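From: Ro-un Cha
To: Small Kitchens and Rooms list
Date: 7 September 2024
Subject: Re: Open shelves over the sink, yes or no?

Hi all,

Sorry for going quiet over the summer, I had plasterers in and then I had no working outlets downstairs for longer than I care to admit. I've been reading along though, and this one got me typing.

Tyagi wrote:

> We have a galley kitchen, 108 inches long on the sink side, with
> a window that takes up a good part of the wall. The designer wants
> to take down all the upper cabinets on that side and put in two long
> open shelves, running straight across the window if you please.
> My husband loves it. I keep thinking about dust and grease, and where
> the cereal is supposed to go. Has anyone lived with open shelves
> for more than a year? Would you do it again? Also she has drawn
> them 12 inches deep, which seems like a lot right in front of your
> face when you're doing dishes.

Okay, so I've lived with them for six years now, in two different kitchens, and my answer is yes to the shelves and a very firm no to running them across the window. I did that in the first place. It looked great in the drawing! Then in real life I had a row of glasses between me and the only daylight in the room, and every single one of them had water spots on it that I'd never have noticed inside a cabinet. I took the middle section out after one winter and patched the holes with the wrong color of filler, and you could see the marks until the day we moved.

On the depth, your instinct is right. Twelve inches is cabinet depth, and a cabinet has a door you can stand back from. Go with nine, or ten if your dinner plates are big (measure them, mine were bigger than I thought). The lower shelf should be high enough that you can lean over the sink without bumping your forehead. Have somebody hold a piece of cardboard up against the wall while you pretend to scrub a pan. You will feel silly and it will save you a lot of trouble.

Dust and grease. The things you use every day don't get dusty, they just go around from shelf to dishwasher and back. It's the pretty things that get sticky — the teapot you were given, the cake stand, the little jars. In my current kitchen the shelves are on the opposite side from the stove and it's a completely different life. In the first one the end of the shelf was close to the burners and I was washing clean bowls before I could use them. So my question back to you would be, which side is your stove on? If it's on the sink side I'd keep one closed cabinet at that end and let the shelves start after it.

The cereal goes in a drawer. I know that sounds flip but deep drawers under the counter are the only reason open shelves work at all. If your designer is taking away the uppers and not giving you drawers in exchange, I'd push on that before anything else. We put in three wide ones and I paid 400 extra for the heavier runners, and that's the one line on the invoice I've never grumbled about. Ours came through Plolla. They were slow, but the boxes are solid and nothing has sagged.

Brackets, quickly. Find your studs first and draw the shelves second! Our first set was done the other way around, with anchors in old plaster, and a stack of soup bowls came down on the counter at breakfast. Three of them lived.

Finish — somebody asked about this back in May and I don't think anyone answered. I used hardwax oil on mine, two coats, and I redo the front edges when they start to look thirsty. The paint I had before that chipped wherever a mug got dragged. I wouldn't use anything too white either, next to white tile it just looks dirty by evening.

If you do go ahead, would you post the drawing? I'd love to see what she does at the corner. Mine has a dead spot there where a basket sits with nothing in it, and I've been meaning to fix it ever since we moved in.

Anyway, that's my two cents and then some.

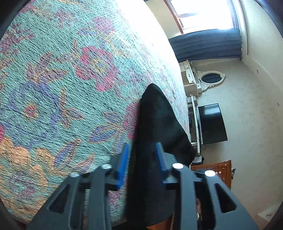
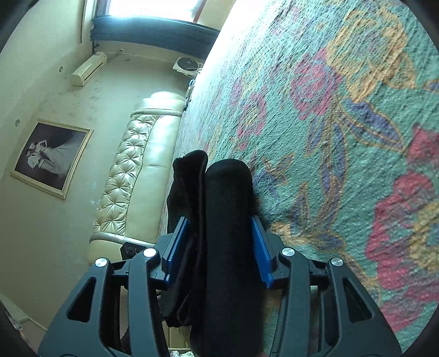 Ullum wrote to me off-list and was happy for me to pass it on, saying that shelves across a window can work if they're glass and only one of them, that theirs is 17 inches above the faucet and has nothing on it except herbs, and that the closed cabinet next to the stove is a must in any kitchen where people fry things. They'd also get a second quote on the drawers before signing.

Ro-un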